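ファケル通信　今月のくらし欄
黒い服はなぜ増えるのか

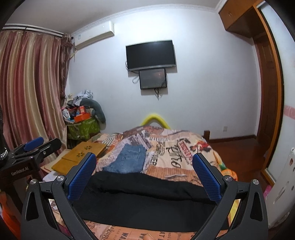
新聞風の柄の掛け布団と、黒い服。

衣替えの季節になると、編集部には毎年おなじような便りが届く。「黒い服が多すぎて、どれがどれだかわからない」というものである。三月号で黒い服の話を募ったところ、予想を上回る反響があった。予想がそもそも控えめだったことは書き添えておく。

黒は便利な色だ、と皆が言う。何にでも合う。汚れが目立たない。痩せて見える。この三つのうち二つまでは嘘である。黒と黒は合わないことがあるし、黒い服ほど白い糸くずを丁寧に見せてくれる色もない。三つ目については、筆者は長年にわたって自分の体で試しているが、いまだ良い報告ができずにいる。

購読者のラララサティ、と最初の原稿で打ち間違えてしまったが、正しくはラーラサティ・ヌグロホさんから長い手紙をいただいた。引っ越しを機に手持ちの服を床に並べてみたら、黒い長袖が何枚も出てきたという。首の開きが少し広いもの、袖がわずかに短いもの、洗濯で丈が縮んだもの。買ったときにはそれぞれに買うだけの理由があったはずなのに、並べてみると一枚も思い出せない。それでも一枚ずつ畳み直して、全部を新居に運んだそうだ。捨てなかったのですかと返信で尋ねたら、「黒は急に要るので」と返ってきた。たいへんよくわかる。

黒い服の悩みは、たいてい朝に起こる。紺だと思って穿いたものが黒だったとか、その逆とかである。電車の窓際に座って初めて、上は黒で下は紺だと気づく。家の照明は人に優しくできていて、こういうことを教えてくれない。見分けたければ、窓のそばへ持っていって、はっきり黒とわかっているものを横に置くといい。筆者は古い傘を使っている。傘は玄関にあるので、結局は玄関まで服を抱えて歩くことになる。

さて、洗い方である。

黒い服が黒くなくなる原因の多くは、表面が擦れて毛羽立つことにある。色そのものが抜けた場合もあるが、毛羽が光を散らして白っぽく見えているだけのことも少なくない。だから裏返して洗う。ファスナーは閉める。ネットに入れ、詰め込みすぎない。水温は低めにし、蛍光増白剤の入っていない洗剤を選ぶ。干すときも裏返したまま、日陰で。ここまでは洗濯表示の読める方なら先刻ご承知だろうし、筆者も承知している。承知していることと、日曜の夜十一時にそれを実行することのあいだには、かなりの距離がある。

タオルと一緒に洗わない、というのも昔から言われる。これだけは守ったほうがいい。一度うっかりやってしまい、黒いカーディガンが霜の降りた畑のようになった。粘着ローラーの紙を半分使って、それでも脇の下には冬が残った。

しまい方については、古くからの読者であるロデル・ポリカルピオさんが独自の方式を送ってくださった。襟の内側に色糸で小さな印をつけるのだという。赤は人前に出るとき用、緑は家用、黄色はもう少し考える用。合理的でうらやましいと思って読み進めたところ、現在はほとんどが黄色だそうである。考える用の引き出しは二段目に入ったらしい。

編集部でも真似をしてみた。色糸は駅前の手芸店マジンブンで一巻200円。針に糸を通すまでに相当の時間がかかったので、これから始める方には糸通しも一緒に買うことをおすすめする。店の人には「お子さんの名前つけですか」と訊かれ、そうですと答えてしまった。

染め直しという手もある。隣町の染物屋グロヴェヴォフでは、綿や麻の服なら黒の染め直しを引き受けてくれる。店先に貼ってある料金表では、シャツ一枚が税込1,885円。新しく買うより安いときもあれば、高いときもある。縫い糸がポリエステルだと糸だけ元の色で残ることがあるし、縮みも多少は覚悟してほしいとのことだった。筆者が持ち込んだ上着は、袋から出したとたんに「これは汚れですね」と返された。家で洗ったら、汚れであった。

家庭用の染料で試す人もいる。鍋と、ゴム手袋と、床に敷く古新聞と、家族の理解が要る。このうち入手が難しいのは最後のものだ。染料は使う分量が布の重さで決まるから、まず乾いた状態で量ること。染めに使った鍋を台所に戻してはいけない。この点については過去に投書欄で論争があり、戻してもいいと主張した方からは、その後お便りがない。

ところで、便りのなかに「掛け布団の上に服を広げて選ぶと決まらない」という一節があって、なるほどと思った。布団の上は広くて柔らかく、いくらでも候補を置けてしまう。しかも柄がにぎやかだと、どの服を載せても布団のほうが元気に見える。選ぶときは椅子の背に二枚だけ掛ける。二枚で迷うなら、どちらでもよいのである。どちらでもよいものを前にして十分も立っていられるのは、朝だけに許された贅沢と言えなくもないが、遅刻の理由としては通りが悪い。

アイロンにも触れておきたい。黒い服はてかりが出やすい。必ず当て布をし、中温で、滑らせずに押さえる。てかってしまった場合は、蒸気を少し離して当て、毛の流れに逆らってブラシをかけると目立たなくなることがある。ならないこともある。ならなかったときは、光の弱い店で人に会えばいい。

以前この欄で「黒い服は減らせる」と書いたことを覚えておいでの方もあるだろう。あれは撤回する。書いた翌週、筆者は喪服用の黒い靴下を探しに出かけて、黒いセーターを買って帰った。靴下は売り切れていた。セーターは一枚も持っていない編み方だと思ったのだが、家にあった。

減らすことはあきらめて、せめて見分けがつくように暮らすというのが、今のところの編集部の立場である。印をつけ、裏返して洗い、タオルとは分ける。これで当面はしのげる。しのげなかった分は次の衣替えに送る。

【お知らせ】
古着の交換会を、ファキア集会室で金曜の午後二時から開きます。お持ち込みはお一人五点まで、洗濯済みのものに限ります。色は問いませんが、前回集まった服は54点あり、黒の棚が早々に埋まりました。お持ち帰りの数に制限はありません。黒い服をお持ちの方は、よろしければ別の色をひとつ混ぜてください。

次号の募集テーマは「片方だけの手袋」です。字数は自由、手袋の同封はご遠慮ください。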